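Zitside Cooking Club
Minutes of the meeting, 4 Aug 2021

Present: Gonzalo Soler (chair), Tiziana Cirillo (notes), Toma, and five members.

1. The notes from May were read and accepted with one correction: the bean soup was cooked for three hours, not for five.

2. Cold soups. Tiziana brought two recipes for the tasting evening. The members preferred the cucumber one, but with less garlic. She will write it again for 28 portions.

3. Bread. Prosar can deliver the flour one day before. Gonzalo will confirm the order. Toma asked if we can have also some rye — agreed, one bag.

4. Recipe booklet. We will print 300 copies. The pages for salads are still missing, and Toma promised to send them to Tiziana. The members from Rokthorpe would like the measures in cups and in grams. Agreed.

5. Other matters. The price of the tasting evening stays the same as last year.

Next meeting: date to be sent by e-mail.

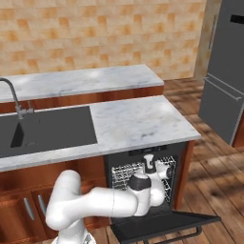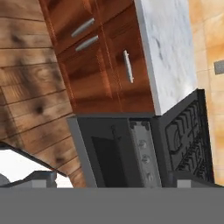 Kitchen views, computer-made: dishwasher (first), cabinet with silver handles (second).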